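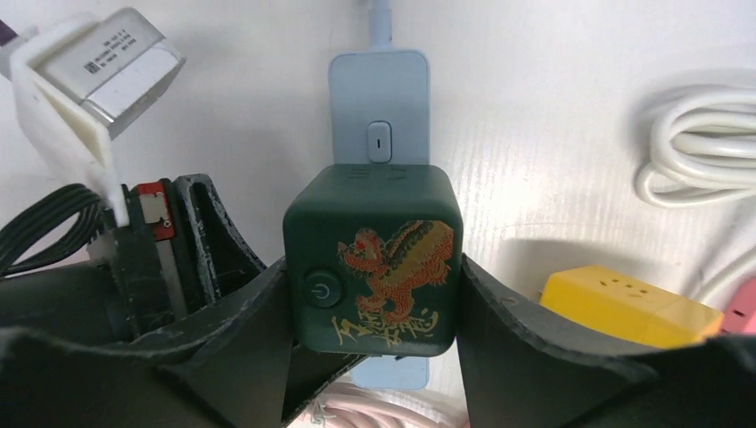

Fig. 4.1 Wrist view during a pick. Green cube between the fingers, power strip behind it, spare leads left on the table.

Chapter 4
Getting hold of things

Before you start: you need a working arm from Chapter 3, your log book, and a box of objects nobody will miss. Plug boards, coiled leads, small boxes, that sort of thing. Switched off at the wall and unplugged, all of it. Check twice.

So far your arm has moved about in empty air. Fine for a first term. Not much use in the Vundgate Cup, where every point comes from an object being somewhere it wasn't before. This chapter is about the bit in between — closing two fingers on something and keeping it there.

What you will do in this chapter
Set up a wrist camera and read its picture properly.
Choose a grip for boxes, blocks and cables.
Run the Prutow test and fill in the table.
Plan your club entry for the spring round.

4.1 Look at the picture first

Go back to Fig. 4.1. Most teams see a cube and stop there. Look again, as the arm has to. The pads press on two opposite sides. The front stays clear, dragon and all, and so does the round power button low down on the left. Good. A pad over a button is a press, wanted or not, and you lose 2 points for that under Cup rules.

Now the background. The strip is pale blue-grey and the cube is dark green, so finding the edge of the cube is easy enough. The white cable on the right is harder. White on a white table. A simple colour filter will loose most of it and keep the shadow instead. Try it on your own table before you argue with your partner about it.

Corners matter too. The cube has rounded ones. Close too near a rounded corner and the pads have less flat surface to push on, so the object can twist. Aim for the middle of the side. Write down how far off you were, every time, even the bad ones.

4.2 Clutter is part of the job

The Pattinasarany league used to run its rounds on bare tables. Then teams turned up at the Cup and fell apart at the first tangle of wire. Now the club tables are messy on purpose. Yours should be as well.

Rule for this chapter: at least 4 objects on the table at all times, one of them a cable. Coiled, tied, however it comes out of the box. Move them between runs. Don't tidy.

Keep the arm's own cables in mind. In the figure there's a bundle of thin black ones curving over near the mount. Yours will do the same, and they need slack. Turn the wrist slowly through its full range by hand, power off, and watch were they go. If anything pulls tight, fix that first.

4.3 The Prutow test

Short test, done in pairs. One person runs the arm, one writes. Swap halfway.

Place the object on a marked spot. Send the arm in. Close, lift, hold for 15 seconds, put it back on the spot. Then score it — held, slipped or missed. Slipped means it moved in the fingers but stayed up. Missed covers everything else, including knocking it off the table.

The Zormont school club did 91 runs in one November with a single cube and a very full log book. You don't need that many. Do enough that one lucky run can't change your result, then change the object and go again. Taller box, softer box, coil of cable.

Questions to start you off

1. Which sides of your object can be pressed safely? Mark them with tape.
2. What colour is your table, and which of your objects will vanish against it?
3. Your arm misses to the left three times running. Camera, code or fingers? How would you find out?

Answers to 3 go in the log book. Bring it to the next session, you'll need it for 4.4.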